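Felleck Teleoperation Notes: Cloth Handling
Nov 25, 2025

The Felleck group has finished its first block of hand-guided demonstrations on soft goods. The previous block, closed in September, used rigid parts only. Those parts keep their shape between attempts, so a demonstration could be replayed with small corrections. Fabric does not allow that, and the recording procedure was changed accordingly.

Each demonstration is now driven live. The operator wears the Cordeiro glove, and finger motion is mapped to the robot hand joint by joint. Wrist camera video is stored with joint positions and motor current on a common clock. The set stands at 910 demonstrations, of which 120 are held back for testing.
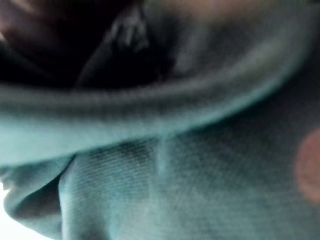 Wrist camera view at close range, ribbed knit fabric.

At this distance the video carries little usable edge information. Folds merge, and depth estimates become unreliable once the fabric fills the view. Dulce Salinas, who runs the labeling, marks these stretches as "near field" and keeps them in the set. During training the image input is weighted down over those stretches and motor current is weighted up. Discarding them was tried first and left gaps right at the point of grasp.

Handovers are recorded separately. A person works within reach of the hand, and the operator sets the approach speed with a foot pedal. Grip force is capped in software at a value the operator cannot raise. Runs in which the cap is reached are kept but tagged.

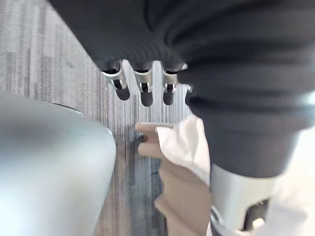
Knit covers on the hand and arm remain a source of error. A cover that creeps toward the fingers adds drag at the base joints, and the drag shows up in the current trace as false contact. Operators now check the cuff position before every run and record a short open-and-close cycle in free air as a baseline. The Stokmont converter subtracts that baseline on import.

Files recorded before the change have no baseline and should not be mixed with the new ones. The Peloven viewer lists them under the old format number. Requests for access go to Dulce Salinas.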